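家里的机械臂，别急着让它叠衣服

在自己家厨房里折腾机械臂这件事，我断断续续干了有一年多了。期间被问得最多的一句话是：“那它现在能帮你做饭了吗？”

不能。离做饭远着呢。而且我越来越觉得，这个问法本身就把很多人带偏了。

先交代一下背景，我不是搞这行的，本职是做排版的，跟机器人八竿子打不着。最早是在Karnham那个共享工坊里认识了Primo Greco，他当时在做一个很丑的夹爪，3D打印的，螺丝露在外面，手指头上缠着自行车内胎剪下来的橡胶条。我站旁边看了一晚上，回家就开始查舵机的价钱，第二个月就下单了。冲动消费，我承认。

我们工坊里有个小群，平时就在里面互相晒进度。晒什么呢？叠衣服、倒咖啡、给猫铲屎（真有人在做这个，佩服）。视频剪得都很漂亮，加速四倍，配个轻快的音乐，看着好像明年人人家里都能有一台。可你私底下问一句，同一个动作连着来20遍能成几遍，群里就安静了。

我的观点很简单，可能也有点招人烦：在家做机器人的人，应该把野心放小，小到说出来有点不好意思的程度。挑一件东西，一个动作，在自己家真实的台面上把它做扎实了，再谈别的。

我给自己挑的是案板。拿起来，挪个地方，放下，完事。

Cayetano Mateos听完以后笑了我半天，说这也叫项目？他那会儿在做一个叫Emen的东西，目标是把整个洗碗机里的碗碟全部归位。我说行，咱们各做各的，入秋再看。

结果案板比我想的难多了！一块平板子平躺在台面上，夹爪从上面下去，手指张到最大也跨不过它的宽度。从侧面抄呢，边和台面之间又没有缝，手指伸不进去。人拿案板的时候是怎么做的？你现在就可以去厨房试试：多半是先用指尖按住一角往外拖，拖到悬空了再捏住，或者用指甲把一边抠起来一点点。这些小动作我们做了一辈子，从来没想过，可是你要教给一个没有指甲的家伙，就得一样一样掰开来说。
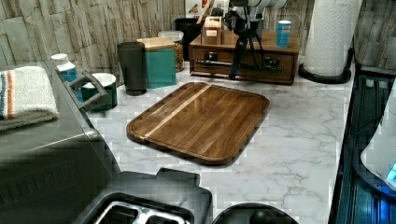
台面也有台面的脾气。我原来是在工坊的桌子上调的，那张桌子刷了哑光灰漆，干干净净，识别起来几乎不出错。搬回家第一天就傻眼了，大理石花纹的台面，浅灰的纹路东一道西一道，程序隔三差五就把一道纹认成东西的边。案板本身也不省心，深色的木头上斜着一条浅色的拼木，我那个找轮廓的程序特别喜欢这条浅色，经常一本正经地告诉我，这里有两块案板，一左一右。再加上顶灯一照，表面反光，又多出来一块亮斑。

Beryl Wragg劝过我，说你就铺块单色的垫子嘛，五分钟解决。道理我懂，可我就是不想铺。我做饭的时候台面上不会有垫子啊！后排照样站着瓶瓶罐罐，厨房纸照样立在那儿。如果每次让它干活之前我都得先给它布置考场，那还不如我自己伸手拿，两秒钟的事。

这就说到我真正想吐槽的地方了。现在圈子里有种风气，出了问题先改环境，不改程序。认不出来？贴标签。抓不住？换个带把手的。碰倒东西？把东西都收走。改到最后，那个厨房已经是给机器住的，人进去反而碍手碍脚。我见过一个叫Sikder的开源方案，说明文档写得很用心，我很尊重作者，可光是“使用前准备”那一节就要求在柜门上贴满定位码。我妈要是看见了能把我连人带机器一起请出去。

当然，反过来讲也有反过来的道理。Kristýna Dvořáček就跟我争过，她说洗衣机进家门的时候大家不也给它接了水管、留了位置吗？凭什么机械臂就得迁就你？这话我想了挺久，到现在也没完全想明白。我的感觉是，水管装一次就不用管了，垫子和标签可是天天要伺候的。但她说得有分量，我不打算假装自己辩赢了。

后来我怎么弄的呢？办法土得很，就是在自己家台面上一遍一遍地录。早上录，傍晚录，开灯录，关灯录，案板转个角度再录，一共攒了492段。录到后面我闭着眼睛都知道那块板的木纹往哪个方向走。夹爪也改了，一根手指前端削薄，磨成一个小铲子的样子，先推后抄，用的还是Primo那套内胎橡胶的思路。整套东西材料花了3000多，大头是舵机，烧掉的那4个也算在里面，心疼。

现在它拿案板的样子还是很笨，慢吞吞的，推一下，停一下，有时候推歪了自己又绕回来。可我看着就是高兴，比看群里那些加速视频高兴多了。它是在我家里干活，在我平时切葱的那个地方，旁边的烤面包机也没为它挪过窝。

如果你也正打算在家开工，我的建议就这么几句。别买最贵的臂，先买便宜的，反正头几个月都在跟线和螺丝较劲。别在工坊里调得太久，早点搬回家，早点难堪。还有，录视频别加速，给别人看的也别加速，让大家知道这东西本来有多慢，群里的气氛会好很多。

Cayetano的Emen后来砍到只剩下马克杯了，他自己说的，杯子够他忙到明年五月。我没笑话他，我俩上礼拜还一起去Prerkdale淘了一箱旧轴承，回来发现有一半尺寸不对，正在商量怎么分。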